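Jidbridge house rules for arm recordings: read me before you add anything

Hi! I keep this repo going, and this file is the long version of what I tell everybody who asks how we record, label and keep our arm runs. I've tried to write it the way I'd say it out loud, so it wanders a bit. The short version lives in RULES.txt, and if the two ever disagree, RULES.txt wins (then please open an issue so I can fix this one).

Last full edit: 5 August 2023

What's in the box

There are 966 recorded runs from the Jidbridge room. 956 of them pass every rule below and sit in the main folder. The other ones are in a folder called held, and I'd ask you to leave them out of any training set until the notes next to them say otherwise. They aren't junk! A few are really nice recordings with a missing sign-off, and I'm still chasing the paperwork.

Each run has one folder. Inside it you'll find the wrist camera video, the joint log, the gripper log, and a little text file called task.txt that says in one sentence what the person running the arm was trying to do. Write that sentence before the run starts. I've read too many that were plainly written afterward to match whatever the arm ended up doing, and those are no use to anyone.

Rule set A: before the arm moves

Walk the reach. I mean physically walk it, with the arm powered down, and look at what's inside the circle it can sweep. Windows count as things inside the circle. Instruments count double, and anything with a load cell in it gets its own line on the start sheet. 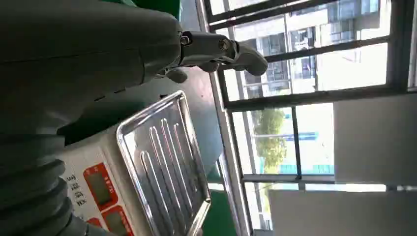 Wrist camera view: gripper, weighing scale with its steel tray, and the window behind.

For scales and similar gear we use what we call the soft zone. Inside it the arm runs at the slow speed setting, the gripper force limit is set to low, and downward moves need a floor height typed in by a person. I know the planner can guess a floor height. Type it in anyway. The value goes in the start sheet and in the run's config file, and a checker script compares the two (it's tools/check_floor.py, and it complains loudly).

Some other things for the start sheet, in no special order:

- who has the stop button, and that they can reach it without leaning over the table
- the tool fitted to the wrist, with the date its bolts were last checked
- whether any sleeve or cable cover on the arm has been moved or swapped
- blinds up or down, because daylight changes the wrist video a lot and people who use the data ask me about it all the time
- what's in the room that isn't part of the task

That last one gets skipped more than any other. Please don't skip it!

Rule set B: while it's running

One person drives, one person watches. The watcher doesn't label, doesn't answer messages and doesn't tidy up. If the watcher has to step out, the run is paused and a pause mark goes in the log. I went back and forth on whether short gaps should be allowed and ended up with a flat no – the arguments over what "short" meant were taking longer than the pauses.

We stop a run at the first contact that wasn't planned, even a light one. Log it as a touch, save the recording, and start a new folder. So far we have 104 touch marks in the set, and you can search for them with the word TOUCH in events.csv. If you're working on contact detection those are probably the first ones you want.

Rule set C: soft goods, bags and furniture

Rigid things are fairly easy to write rules for. Bags aren't, and neither is padding. A full plastic bag changes shape when you look at it funny, and a gripper finger can snag a fold long before the force reading says anything interesting. Our rule is to treat any thin plastic as a snag risk and to back out along the same path you came in on, with no side moves until the fingers are clear.

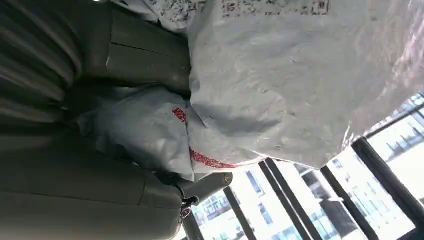 Randbridge wrote in on the issue tracker to say that backing out along the same path is fine for a first pass, but that the rule should also cap how far the wrist may turn once the fingers are near plastic, and that a bag leaning on something else should be handled as two objects touching, each with its own line on the sheet.

I agree with both points. The wrist cap is in the draft for version 2, and the two-object line is already in the start sheet template. Thanks for that one, it made me rewrite half the section.

Also for this group: printed labels. Bags and parcels can carry names and addresses, so every run with a label in view goes through the blur check before it leaves the held folder. If you can read a label in anything we've published, tell me and I'll pull the run the same day. Same goes for what's outside the windows. Buildings are okay, faces and license plates aren't.

Things I'm still not happy with

The slow speed setting is one number for all tools, and it shouldn't be. Jostness has a per-tool table that I like a lot, and I'd like to borrow the layout if they're okay with it. I'm aiming for December.

The task sentences are uneven, too. Some say "pick up the thing" and that's all. I won't rewrite other people's sentences, so you get them as they came.

Citing and contact

Please cite as: Dela Peña, Jidbridge house rules and arm recordings. Questions go in the tracker, and pull requests for the checker scripts are very welcome (tests included, please!).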